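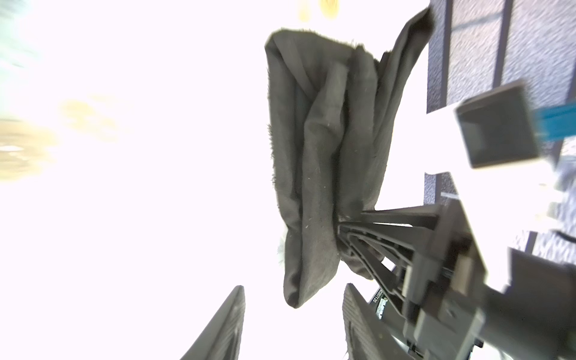
The Prarley Centre for Nutrition and Wellbeing has seen a steady rise in enquiries about juice fasting, and has asked its dietetic staff to set out the Centre's position before the summer programme opens in August.

Juice fasts are commonly sold in courses of four or six days. The Gremell plan, one of the better known locally, supplies 16 bottles and a printed timetable, with the first bottle to be taken on waking and the last at half past eight in the evening. Solid food is not permitted. Participants are told to expect headaches, which the leaflet describes as a sign of progress.

Ruwan Howlader, the Centre's senior dietitian, takes a different view of the headaches. "Most people who come to us have stopped coffee and breakfast on the same morning," he said. "That is sufficient explanation."

Weight lost during a short fast is largely water and stored carbohydrate, and much of it returns once ordinary meals resume. The liver and kidneys carry out their work without assistance from celery. Vegetable juice may form part of a varied diet, although the fibre is left behind in the machine.

## Advice to members

Members who wish to change their eating habits are invited to book a consultation, which lasts 30 minutes and is held in the Wanyama Room. Anyone who is pregnant, has diabetes or takes regular medication should speak to a doctor before restricting food.

The Centre's café will continue to serve fresh juice by the glass. It will no longer stock the Kallix cleansing powders, and remaining vouchers for them may be exchanged at the front desk.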